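Folding and Sorting Room - Inspection Checklist with Comments
March 6, 2026
By the premises desk, Claltby Clothing Exchange 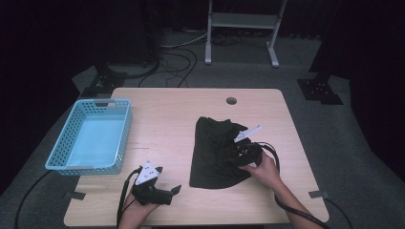 How often does the folding room need to be inspected?
Once a month, and again whenever furniture has been moved or a table has been swapped. The monthly round uses this sheet. The daily look-over before opening uses the short card on the back of the door.

Room: 10, ground floor
Sheet number: 1184
Previous sheet: 183 in the old numbering, October

Mark each line OK, ATTEND or STOP. A STOP means the table or area is out of use until the line has been cleared and signed. Write a comment for anything that isn't OK, and for OK lines where the next person will want to know something.

1. TABLES

1.1 Top is clean and free of grit, pins and staples - OK
Comment: The light wooden top with the rounded corners shows marks easily, so wipe it with a damp cloth and dry it before dark clothes go down.

1.2 Corners and edges smooth to the hand - OK
Comment: Run a palm along all four sides. Any splinter that catches on a sleeve will catch on skin. The Piras table had one rough patch near the back in October, now sanded.

1.3 Table stands level and doesn't rock - ATTEND
Comment: Slight rock on the second table when leaned on. Foot adjusted by one turn. Check again next month before marking it OK.

1.4 Cable hole cap in place and flush - OK
Comment: The small round cap near the right edge is dark grey. If it goes missing, cover the hole with tape the same day, as buttons and small badges drop straight through.

1.5 Anything stuck to the top is firmly down - OK
Comment: Look at the small dark grey pieces at the two front corners. Press each one. A lifted edge will snag knitwear.

2. BASKETS

2.1 Basket empty before a new batch is started - OK
Comment: The light blue one at the left of the table was empty. Turn baskets over and tap them as well, socks hide in the corners.

2.2 No cracks around the handle slot - OK
Comment: Bend the rim gently with both thumbs. Plastic baskets go at the handle first. Two from the Holov order were thrown out for this last year.

2.3 Perforated sides free of broken edges - OK
Comment: Feel along the rows from the inside. Snapped plastic between the holes is sharp enough to pull a thread.

2.4 Basket fully on the table, clear of the edge - OK
Comment: The left side is the agreed place, long side running front to back. That leaves the rest of the top for laying out.

3. LAYING OUT AND FOLDING

3.1 One garment on the table at a time - OK
Comment: Dark shirts in particular. Two dark items on top of each other get folded as one and come back from the shop as a complaint.

3.2 Garment spread flat and checked before folding - OK
Comment: Smooth from the middle outwards. The upper corner tends to bunch when the cloth is pulled from one side only, as with the dark piece on the table. Go back and open it out, then look for pins, tags and anything left in a pocket.

3.3 Working height comfortable for the person folding - OK
Comment: No change. Anyone who finds themselves bending should ask for the taller table in the next bay.

3.4 Damp items set aside - ATTEND
Comment: The tray for damp items was full to the top. Emptied during the round. It needs doing at midday as well as at closing.

4. FLOOR AND WALKWAYS

4.1 Carpet flat, no lifted edges or loose threads - OK
Comment: Grey carpet throughout. There is a worn strip by the door that will need replacing in time, still flat at present.

4.2 Cables kept clear of feet - OK
Comment: Anything that runs off the front or side of a table should be followed down to the floor and kept out of the walkway. Check this with the chair pushed back as well as tucked in.

4.3 Stands and racks steady - OK
Comment: White metal stand beyond the table. Check that the feet sit flat on the carpet and press down on the crossbar shelf. Don't use it as a step.

4.4 Clear width of 1000 mm between table and wall - OK
Comment: Measured at the narrowest point. Keep bags out of this strip, including for short periods - most of our trips have been over something put down for a minute.

5. LIGHTING AND EXITS

5.1 Lights over the tables working - OK

5.2 Unused end of the room lit when people are walking through - ATTEND
Comment: Switch is stiff. Reported to Skanent, who hold the building contract. Use the second switch by the door until it has been seen to.

5.3 Exit door opens fully from inside - OK

ACTIONS CARRIED FORWARD
1.3 Second table, recheck for rocking.
3.4 Damp tray, add midday emptying to the door card.
5.2 Stiff switch, waiting for Skanent.

No STOP lines on this sheet. File in the blue binder behind sheet 183.

Recent items
Steam Iron and Board Checklist
Basket Replacement: What to Order and Where to Keep It
Loading Bay Inspection, October
Door Card for Daily Opening Checks
Lifting Bags of Donated Clothing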